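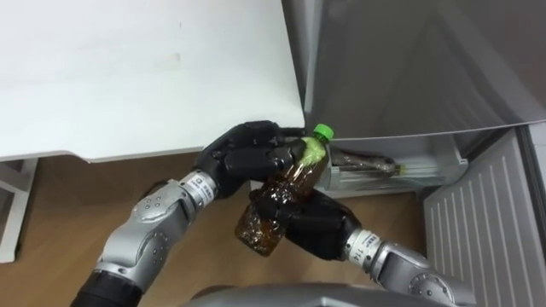

A bottle of tea, held near the kitchen appliance.

ULHAM PARISH HALL USERS' GROUP
Minutes of the meeting held in August 2020

Present: the chair, the secretary, and members from the art class, the lunch club, the choir and the allotment society. Apologies were received from the toddler group and from the Collisthorpe representative.

1. Minutes of the last meeting
Agreed as a true record, with one correction. Under item 4 "car park lighting" should read "cycle rack lighting". Signed by the chair.

2. Matters arising
The side gate has been rehung and now closes properly. The new padlock uses the same code as the old one. The secretary has still had no reply from the drainage contractor and will write again.

The piano has been moved back against the inside wall. The choir asked that it be left there.

3. Reopening and bookings
The hall will stay closed to outside hirers until September. Regular groups may return before then if they have sent in their risk assessment. So far 7 have been received and 3 are outstanding.

There was a long discussion about gaps between sessions. The lunch club wanted an hour. The art class felt that half an hour was enough if chairs were wiped down by the group leaving. Half an hour was agreed, to be looked at again at the next meeting.

The choir asked if singing would be allowed. The chair said that guidance was still changing and nothing could be promised. The choir will meet to talk only for the time being.
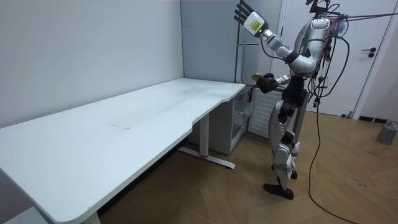
Groups should enter by the front door and leave by the side door. Arrows will be put down on the path. The allotment society asked that these be chalk or tape and not paint, and this was agreed.

4. Heating
Two quotes have come in for the boiler, from Aranda and from Mileo. Aranda's price is lower but does not cover removing the old tank. Members felt the quotes could not be compared as they stand. The secretary will ask Aranda for a price with removal included and send both round by email.

The thermostat in the small room is still reading too high. Users are asked to leave it alone and open a window.

5. Hire charges
Proposed that charges stay as they are until the end of the year. Agreed, with one against. The art class asked for it to be noted that they have paid for 3 sessions that did not take place. These will be carried forward.
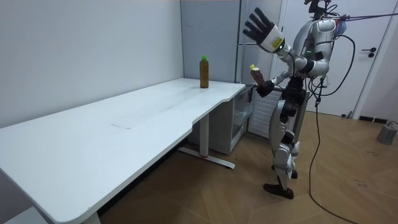
Groups that have moved their day will keep the rate they were on before. The booking form will be changed to show this.

6. Any other business
The lunch club has 2 folding tables it no longer needs. Collisthorpe to be offered them first.

The noticeboard glass is cracked in the bottom corner. The allotment society will measure it up.

7. Next meeting
To be held in September, in the main room. Items for the agenda to the secretary a week beforehand.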